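The Long Way Around to Picking Up a Rock

The workshop at Illside is up a flight of stairs behind a bicycle shop, and if you arrive in the evening you'll want to watch the third step, which has been loose for as long as anyone can remember. Past the coat hooks and a kiln that belongs to the pottery people, Béla Hegyi and Mariann Szalai share a bench under the window. They have been building a robot arm there since July, on the two evenings a week when they can both get away, and they are the kind of builders who will stop everything to make you tea and show you a bearing.

The arm is called Somogyi, after the street where Mariann grew up. It stands bolted to a square of old countertop, with its wiring tied up in garden twine (Béla had run out of the proper stuff and then found he liked the look), and so far the two of them have spent $400 on it, most of that on motors. The first set was too weak to lift the arm's own elbow. "It would get halfway up and then sort of think better of it," Mariann told me, doing the motion with her own arm, very slowly, until her sleeve was in the sugar bowl.

She is a school bus mechanic by trade and came to the project for the metalwork. Béla repairs pianos. He had never written a line of code before last spring and now writes a great deal of it, on paper first, in pencil, which he types up on the train home. What they want the arm to do is sort stones. Mariann's mother has a long gravel garden that throws up odd lumps every winter, and there was a conversation over dinner once about a machine that could tell a nice one from a dull one – and well, here we all are, ten months of Thursdays later if you count the planning, and they certainly do.

Stones are a wonderful and terrible thing to choose. A block has two flat sides and sits politely between the fingers. A stone has no opinion about which way up it goes, and it rolls. For weeks Béla and Mariann dropped them on the bench, on the floor, and once into the kiln room, before they gave in and did what friends had been urging them to do all along, and built a copy of the gripper on the computer.

The program they use for this is called Itov, and Béla keeps it running on a secondhand desktop whose fan you can hear from the stairs. He modeled the gripper himself over a couple of weekends. The stones he makes with a small tool of his own, Sidine, which starts with a ball and pushes its surface around until it comes out lumpy.

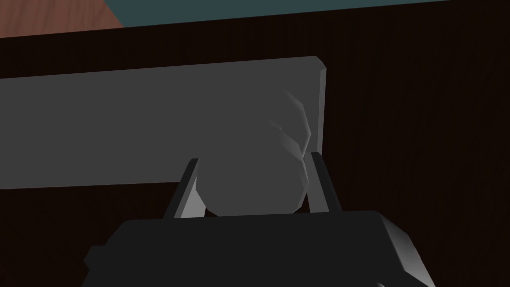
A faceted gray, stone-like object held between the fingers of the simulated gripper, over a dark wooden tabletop.

I sat with them for a long evening of this, and I'll admit I had expected to be bored. I wasn't at all! You find yourself leaning toward the screen and muttering at it. Béla changes the angle of the wrist a little, runs the grasp again, and writes the result in a ledger with a marbled cover. The page I saw ended at attempt 62. Mariann, meanwhile, was filing a fingertip for the real arm, and every so often she held it up to the monitor to compare the slope of it with the one he had drawn.

They do disagree. Mariann thinks the computer stones are too well behaved, and would like him to add mud. Béla would like her to stop changing the fingers while he is still measuring the old ones. The argument seems to be a comfortable one, well worn on both sides, and it goes on right through the washing up of the cups.

Before I left they switched on the real Somogyi for me. It hummed, reached down to a pebble on a folded dish towel, closed its fingers and lifted it, and held on while Mariann counted to 10 out loud. Then she took the pebble out of its grip, turned it over under the lamp, and put it in the jar for her mother.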